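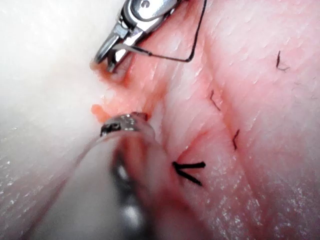
Close-up of two metal instrument tips at the tissue surface.

Ticket 243 – Class booking page takes payment but shows no place
Opened by: Anisa Tambunan
Assigned to: Kuldeep Rawat
Status: Open

Nov 12, 2018. Two people paid for the smoked brisket class at the Győri kitchen and got a receipt, but neither is on the class list. The page still shows eight places free. The class was moved from the old date last week and both of them booked after the move.

Kuldeep: Found both payments in Nidero. They are tied to the old date, which is hidden from the site but was never closed. I have moved them across by hand and sent new confirmations.

Anisa: Thanks. One of them has the new email. The other, Krisztina Bognár, says nothing has come, and she wants to know if she should bring her own knives.

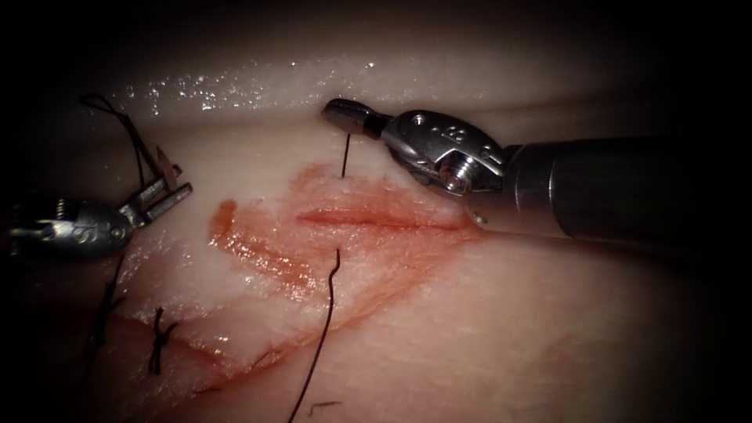
Kuldeep: Sent again, and it has gone through this time. Her address had a space at the end. No knives needed, the kitchen has them – aprons too.

I tried the same thing on the test site. If you change the date of a class and leave the old link in the newsletter, the link still takes bookings for the old date. The bread class in March could go the same way. Please close the old date before you hide it.

Anisa: Done for brisket and bread. Boglárka Szalai is checking the pasta classes and will add a note here.

2 comments · 0 shares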